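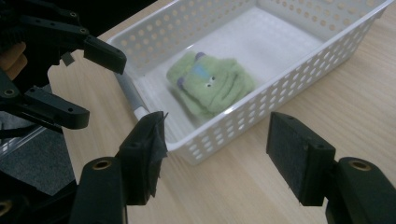 What should a small shop budget for first when it starts with robotic picking?
The end-of-arm tooling and its spare parts. The arm price is fixed at quotation; finger pads, bushings and fixtures keep costing money for as long as the cell runs.

Visit report: Grindmont open day, 13/09/2019

Grindmont opened its handling lab to prospective buyers for one afternoon. We attended to gather numbers for the November equipment request, which covers one picking station for mixed soft goods.

The tour started with hand-held grippers. An operator guides the fingers by hand through a pick, and the recorded motion is used later to program an arm. For planning purposes the appeal is simple: task trials can start before an arm is ordered. Grindmont quoted 1,328 dollars per hand-held unit, with one set of finger pads included. Replacement pads were quoted separately, and we have asked for a price per set.

Soft items are the hard case. Plush and napped fabric fold under the fingers, and the grip point changes with every attempt. Rigid items such as markers are easier to hold but tend to end up against a bin wall, where finger clearance matters. Our own bins are deeper than most of those on show, so finger length needs to be checked before we commit.

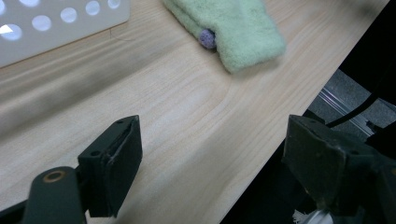

Pad wear should be a separate budget line. The staff replace pads on inspection and keep no fixed interval, so we have no usable figure for annual consumption. I would carry 7 sets for the first year and review after that.

Two powered grippers were also presented. The Jollstead unit is listed at 2,208 dollars and the Skudano at 2,284. The Skudano price includes the mounting plate and cable; the Jollstead price does not. Lead times were not given in writing for either one.

Still open:
Pad price per set, Grindmont
Plate and cable price, Jollstead
Written lead times, both suppliers
Finger length against our bin depth

Parking is behind the building, entrance on the loading side. Allow extra time for sign-in.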